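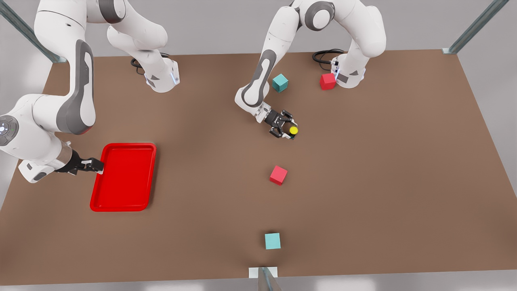
Notes from the Sotilia data meeting, December, started at 3:30 because I was late with the coffee. First up was the tray task, the one Cowie wants for their demo set. We went back and forth on what counts as a good example. My view (and I said it at some length, sorry) is that both arms should be doing something useful. With the left gripper holding the little yellow piece and the right one clamped on the rim of the red tray, you get a real two-handed example, and those are what we're short on. Everybody agreed in the end, though there was grumbling about the tray being set down crooked. I like it crooked! The model should see it that way too.

Count as of this morning: 1525 episodes saved, 53 of them flagged for a second look. Most of the flags are long pauses where the operator stopped to think. We decided to trim pauses at the start and end and leave the middle alone for now. I'm writing the trim script, and yes, I know I said that last month.

Then wrist views. Unness thinks we should drop them to save storage, and we talked that one to death.

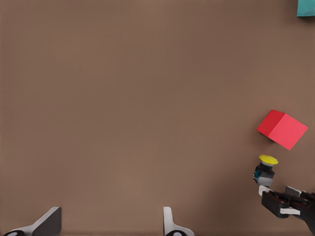 I'm against dropping them. The overhead view loses small things behind the arms all the time, and the close views are where you can tell if the fingers are lined up or way off. We'll keep them at the lower resolution and train once with and once without - then we can argue with numbers.

Block positions: still too samey. Starting with the next batch, the reset in Trovby shuffles the cubes and turns them at random before every episode. Target is 300 new episodes on the shuffled layouts, split over 7 sessions.

Left over for next time: naming of failed grasps (drop, slip, miss?), and who gets the good headset. I have opinions on both.

Wrapped up a little after 4:30.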